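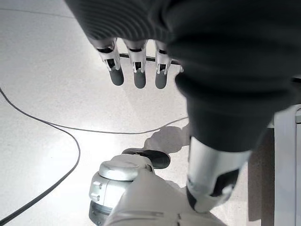 Three fingers of the hand, with the knit cover pulled down over the back of it.

Henok Sisay maintains the planning layer at Plistel, which means he is the person who gets the message when an arm stops halfway into a drawer. His group took over the reaching code in January and has since rewritten most of it.

The old planner, he says, treated a drawer as a fixed box. "It had one pose for closed and one for open. If the drawer came out 28 millimeters short, the plan was still valid on paper and the knuckles hit the lip."

The replacement, Brudulham, estimates how far the drawer is out before each reach and plans against that figure. It replans every 300 milliseconds. Sisay wanted it faster. Cillian Kavanagh, who wrote the collision checker, did not.

"Most of the budget goes to the fingers," Kavanagh says. "The arm is cheap to check. The hand is 12 collision shapes, and the cover adds padding to all of them."

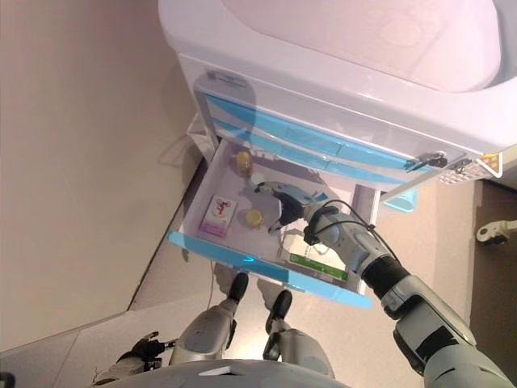
Small items close together are the harder case. A round object next to another round object leaves little clearance, and the hand hides part of the tray from the head camera once it is in. Brudulham keeps the last unobstructed view and lets its confidence decay. "We used to drop anything we couldn't see," Sisay says. "Then the planner would go straight through it."

Logging has been changed as well. Each run now stores the rejected plans – 44 at most – together with the reason for rejection. Kavanagh reads them in a text editor. Sisay would like a viewer, and has been asking for one since the rewrite began.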